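How to test a kitchen robot's chore claims before you believe them

Every few months somebody forwards me a clip of a robot arm making dinner, and asks whether they should start saving. My answer is usually to run the test below. It takes an evening, it works on a video as well as on a machine in a showroom, and you don't need to know any programming.

What you need

A notebook, a timer, and one chore you do yourself most days. Pick something dull. I use rice, since I cook it four nights a week and could do it half asleep.

Step 1. Write the chore out in full

Do the job yourself and note every separate thing your hands do. Don't write "make rice." Write: get the bag down, open the bag, scoop, lift the lid, take out the bowl, rinse, tip off the water without losing the grains, dry the outside of the bowl, put it back, close the lid, press the button. Then there's fluffing, serving, and scrubbing off the crust at the end. My own list came to 29 lines, and I left out wiping the bench.

Kyung-tae Yoon, who I swap notes with on this stuff, thinks my list is padded. He's welcome to eat rice from an unwashed bowl.

Step 2. Mark what the machine does

Go through the clip or demo and tick only the lines you see the arm do from start to finish. If there's a cut, no tick. If a hand comes in from the side, no tick. When I did this with a polished promo from Tornov, the arm earned 5 ticks out of 29. The voice-over said it "handled dinner."

Step 3. Look at the bench
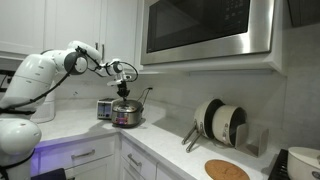
Rice cookers turn up in a lot of these trials, and I can see the appeal. A cooker stays put, it does the actual cooking by itself, and most of the contact it needs is with a lid and a button. It is about the kindest appliance you could offer a gripper. A real kitchen corner is harder going. With a toaster hard up beside the cooker, a power cord looping up to the plug behind it and two pans stood on their sides further along, an arm has plenty to knock on its way to the sink. So write down what is near the target and how close it sits. Then ask whether the demo still works if you shift the toaster over a hand's width, or leave the cooker turned slightly away. Your family will do both before breakfast.

Step 4. Time it

Start the timer when the arm first moves and stop it when the chore is done, resets included. Check whether the video has been sped up. Steam, dripping taps and people walking past will give it away. A Comton rep once showed me a lid being opened and a bowl lifted out, which took 214 seconds at true speed. I can do it in less time than it takes to say so.

Slow isn't fatal, mind you. My dishwasher is slow too, and I love it, but I can leave the house while it runs. If somebody has to stand by the stop button, count their minutes as well.

Step 5. Ask for 20 in a row

One good run tells you very little. Ask to see 20 without anyone touching the robot or tidying the bench in between. Put a cross beside each failure and a note on what kind it was. Missing the handle and trying again is a small failure. A bowl of starchy water down the front of the cupboards is a large one, and I'd want to know how the machine deals with it. Usually it doesn't.

Britt-Marie Åberg ran this with a Wendt arm on a packing bench and found the shop floor easier going, with the same boxes, same height and same lighting all day. She still had a person on hand for crushed cartons. I'd expect a home to be worse on every count.

Step 6. Do the sums

Add up the lines you still have to do yourself, the time spent watching, and the time spent cleaning the thing. Compare that with doing the chore by hand. So far I haven't tested one that comes out ahead for rice, and I include the Drundis unit I wanted to like.

I'll rerun the list in February. If you try it with a different chore, keep your sheet, and use the same one again when the next model comes out.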